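Hastunance Furniture Care - Ticket log
Product: Grurberg white top, play kitchen corner
Subject: Black dots on tabletop will not come off
Status: Closed (see last entry)
Priority: Low, raised to Medium by customer, returned to Low by us

9:05 am - Customer
The white table in our play kitchen corner has small black dots on it. I took them for pepper at first. Then I took them for marker, which in a play kitchen is the safer bet. They don't wipe off with a damp cloth, a dry cloth, or the sleeve of a cardigan. The play food lives on this table and I would like it to live on a clean one. Please advise.

9:40 am - Support
Thank you for getting in touch. Could you tell us how many dots there are, where they sit, and what has been used on them so far? A picture of the tabletop from above would help.

10:15 am - Customer
Three. One is up and to the left of the banana, one is beside the fruit to the right of the plate, and one is below the colander. Used so far: warm water, dish soap, Koutsoukos cream cleaner. I gave the middle of the three 21 minutes by the kitchen clock and it looks exactly as it did, only shinier.
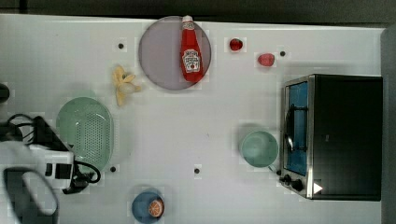

Attachment 1: tabletop from above, with the ketchup on its plate and the dots as reported.

10:50 am - Support
Please stop using the cream cleaner. It is meant for sinks. Before we go further, can you run a fingernail across one of the dots? Residue will usually catch or flake. Please also check whether the marks change when the play food is moved, as dye from toy fruit can sometimes transfer.

11:20 am - Customer
Fingernail done. Nothing flaked except my opinion of the afternoon ahead. I can't blame the strawberry either, as it is red and the dots are black, and I consider it cleared. The banana was never a serious suspect.

I should say the ketchup has been accused as well. It spends its days lying down on the plate, which is how the children serve it. They don't put ketchup on anything. They serve the bottle, as a main course, and you are expected to be grateful.
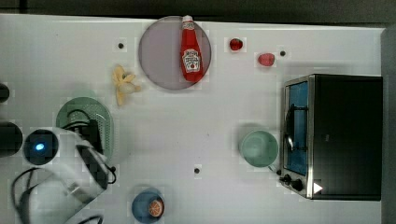
I also tried the Doria spray, 200 ml of it, which was the whole bottle. The tabletop now smells of lemons and has the same number of dots on it. My next idea was bleach, and I thought I had better ask first.

11:35 am - Support
Please don't use bleach. We have passed the ticket to the second line.

1:10 pm - Support, second line
Hello. Having looked at both attachments, we notice the dots are neat, small and much alike. Spills are rarely that tidy. We suspect they may be screw holes or position marks that came with the top, in which case no product will shift them. Could you look over the rest of the surface and tell us if there are any more?

1:55 pm - Customer
There are four. I would like the record to show that I said three in good faith. One of them is above the blue bowl.
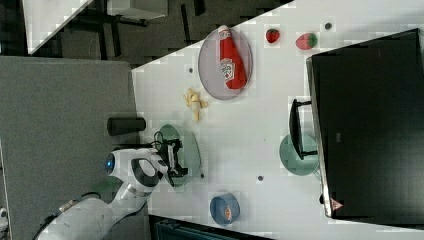

Attachment 3: wider view of the tabletop, four dots, blue bowl toward the bottom.

2:20 pm - Support, second line
Thank you, that is useful. Four marks of the same kind make a spill less likely still. We have asked the workshop to confirm what they are for on this top.

3:30 pm - Support, second line
The workshop's answer, in full: "Leave them alone." We asked for more detail and were told the tops go out with the dots already in them. Recommended action:

1. Wipe the table with a damp cloth, then a dry one.
2. Keep the cream cleaner for the sink.
3. No filler, no paint, no correction fluid.

3:45 pm - Customer
How did you know about the correction fluid?

3:50 pm - Support, second line
It comes up. Do you need help removing it?

4:05 pm - Customer
No, I only had the cap off. You may close this. Please open a separate ticket for the lemon smell.

4:10 pm - Support
Closed as "working as supplied." Lemon smell logged separately under Doria, priority Low.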